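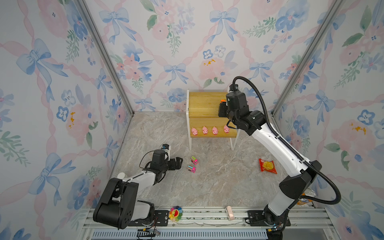

双层小架的下层站着四只粉色小猪,玩具小卡车还在地上。

Gorkitville玩具图书馆12号柜台后的儿童陈列角本月重新整理,预计12月内恢复借阅。馆方介绍,登记在册的玩具共3342件,此次先整理动物和车辆两类,其余类别留到明年春天。

陈列角原来使用带门的深柜,小件玩具常被压在里面,归还时也容易放错。新方案改用敞开的双层小架,木板配白色支架,高度按学龄前儿童的身高选定。小架由本地木工作坊Cordeiro提供,首批15个,分放在陈列角和隔壁的阅读室。

负责目录工作的Gonçalo Lobo说,分类办法尽量简单,动物放一层,车放一层,同类的排成一排,正面朝外。“孩子认得的是脸和颜色,编号是给我们看的。”他说。

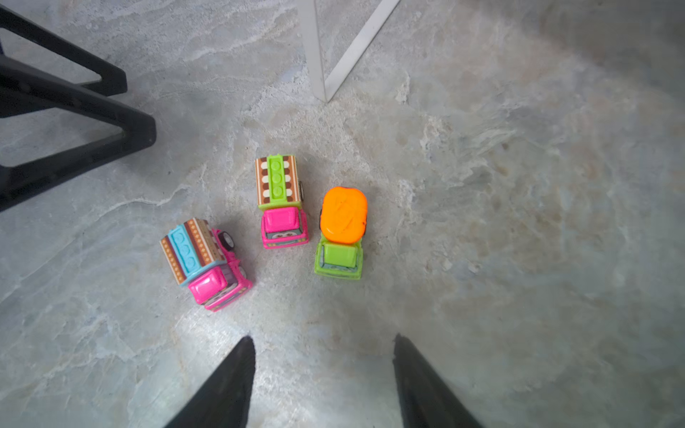 车辆类的登记比动物类费时。以往目录上只写“小卡车”三个字,遇到外形相近的几辆,借还时很难对上。新目录要求写明车头和车顶的颜色,例如同是粉色车头,车顶带凸点的一块有天蓝色的,也有黄绿色的;绿色车头配橙色圆顶的则另立一条。每件玩具在卡片上只占一行,家长查找时不必翻页。

目录卡沿用Woren牌的硬纸卡,旧卡上的借阅记录不再誊抄,统一装盒保存。编号从头排起,车辆类目前排到193号。缺轮子或贴纸脱落的暂不编号,单独放进待修箱,修好后再入册。

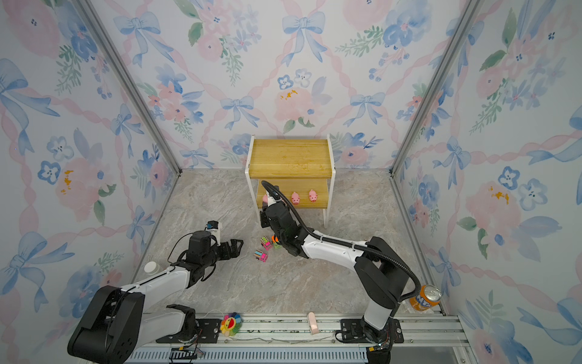
借阅规则也有小幅调整。每个家庭一次仍可借四件,但成组的玩具今后按一组计算,不再拆开外借。馆方说,过去常有一组动物分散在几户人家,收齐一组往往要等上几个星期。借期维持两周不变,逾期不收费,但要先还清才能再借。

墙面选用浅色花卉图案的墙纸,有粉、蓝两色的花和蓝色蝴蝶结。Lobo说,挑墙纸时馆内意见不一,有人觉得图案偏花,怕玩具不显眼,最后还是定了这一款。
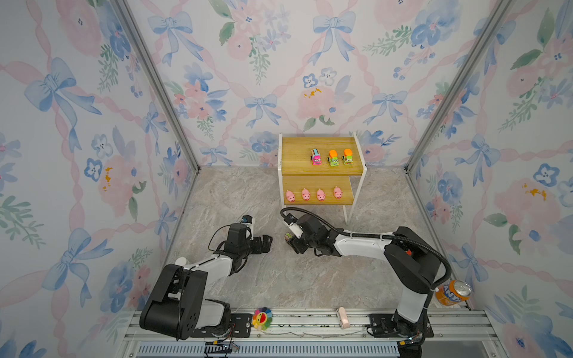
整理期间,阅读室照常开放,到期的玩具可在下午五点前交到前台。此前预约了车辆类的读者,馆方会按预约先后逐一通知,预约顺序不受新编号影响。

街区活动室Ikon也将在月底展出一部分整理好的玩具,供附近幼儿园参观,展出的玩具不外借。2067张新目录卡已经印好,余下的待春季整理时再补印。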